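# Firnska Rose-Rim Fruit Plate

A white plate for the middle of the table, with a raised rim and a printed border of flowers and leaves. Firnska makes it for people who keep fruit out where it can be reached. It also works for rolls, cookies or wrapped candy.

The pattern sits on the rim, so it still shows when the plate is full. Pink roses with green leaves are the main motif. The center is left mostly white.
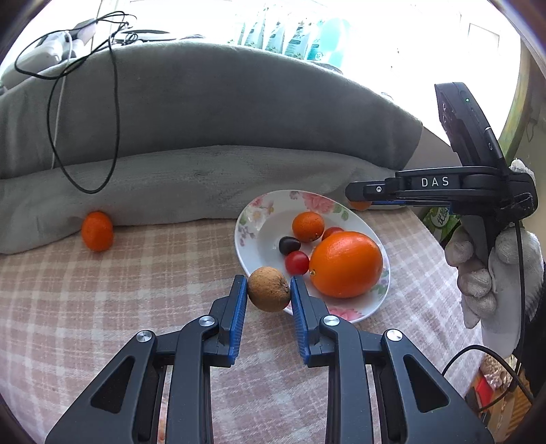 Weight is 900 grams. The plate can be carried full from the counter to the table, though we suggest two hands if it is piled high. The underside has an unglazed foot ring. Run a finger over it before first use and rub down any rough spot with a damp scouring pad.

## What it holds

One layer of mixed fruit is the best load. Put the large pieces down first, a little off center, and set mandarins, plums and cherry tomatoes in the gaps. Round fruit stacked above the rim will roll off when the table is bumped. For bigger amounts, see the Vullel footed bowl, which is deeper and has no pattern.

Soft fruit should be eaten or moved within 3 days in a warm room. Juice from a split plum wipes off the glaze with warm water and dish soap.

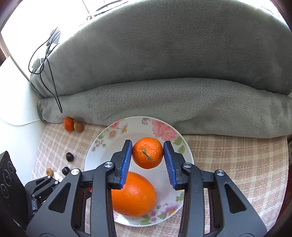
*Mandarin and large orange with the Rose-Rim plate, on a checked cloth.*

## Table linen

The plate goes well with small checks in pink, beige or white. The Nazari plaid cloth is sold separately and comes in two lengths. A cloth under the plate also keeps the foot ring from marking a varnished table.

## Care

- Wash by hand in warm water
- No steel wool on the rim
- Not for oven, broiler or microwave
- Put a paper towel between plates when stacking

Small scratches from knives can be cleaned with baking soda and a soft cloth. Chips can't be repaired for food use.

## Ordering

Sold singly or in a set of 2. Each plate ships in a Farkix molded pulp box, and sets ship in one carton with a divider. Keep the box if you plan to store the plate between seasons.

The current run is 1000 plates. The next firing is planned for January, and back orders are filled from that batch. Border placement varies a little from plate to plate, so the plates in a set may not line up exactly.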